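**PELLWOOD, October** — Pellwood Homes has launched an indoor drying program for renters in its apartment buildings. The program is meant to cut dryer use over the colder months and reduce the damp complaints that come in every winter. It covers 2,983 apartments to start with and will be extended to all 3,859 after the spring inspections.

Each household can ask for a free hanging rack and a small humidity meter. Requests are made through Trakero, the same app used for repairs and rent statements, or at the front desk of any building. Racks will be delivered with the regular parcel rounds. Renters who already own a rack can ask for the meter alone.

The program follows a trial last winter at Lewis, the company's oldest building, where the shared dryers are in the basement and lines form on weekend mornings. Households there used the dryers less during the trial, and almost 3 in 4 of those who took part said they would keep drying at home. The main complaint was about space. Many of the apartments at Lewis have no balcony, and floor racks were hard to fit in the hallway. For that reason the new program offers hanging models only.

Bathroom fans at Lewis were also cleaned and tested. The work was done by Hititz, a local ventilation contractor, which will now do the same in the other buildings. Renters will get a notice before the visit and do not need to be home. A visit takes less than an hour.

Rent and utility charges are not affected. Shared dryers will stay in service in every building, with the same hours and prices as now.

Pellwood Homes asks renters to run the bathroom fan while clothes are drying and to keep the door to the bedroom closed. Heavy items such as bath mats and winter coats should still go to the laundry room. An oval rack, like the white one shown with laundry on it, should be hung clear of the walls so that air can get around the clothes. Hooks may be put up in bathrooms and kitchens without written permission, up to 2 per apartment. Questions about other rooms should go to the front desk. 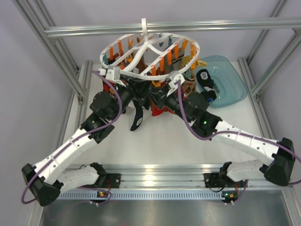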